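Royalty statement run – inspection checklist before release
Label: Drullero. Distributor portal: Skorkix.
Date of check: 01/06/2024
Checked by: Gaurav Bansal

1. All store reports received for the period. OK
Comment: the Larkari report came with two files. Use only the second one.

2. Number of tracks in the report is same as in our catalog (2852). OK

3. Split sheets signed by every writer. NOT OK
Comment: 24 tracks have still no signed sheet. Money for these tracks stays on hold. Please do not release it by hand, even if the artist calls.

4. Duplicate ISRC codes. OK after correction
Comment: one live version had the code of the studio version. I have asked for a new code.

5. Payments under the minimum of $80 moved to next period. OK

6. Advance of Osman deducted. To be confirmed
Comment: the system shows $1614 still open, the contract file shows less. I trust the contract more, but I need a second person to look.

7. Bank details changed since February are confirmed by phone. OK

8. Backup of statements made on two different machines. OK
Comment: restore was tested with one statement only – next time please test a full period.

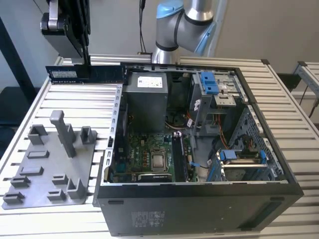 Desktop tower with side panel removed.

9. Statements readable for the artist, with currency shown. OK

Result: release is allowed except points 3 and 6.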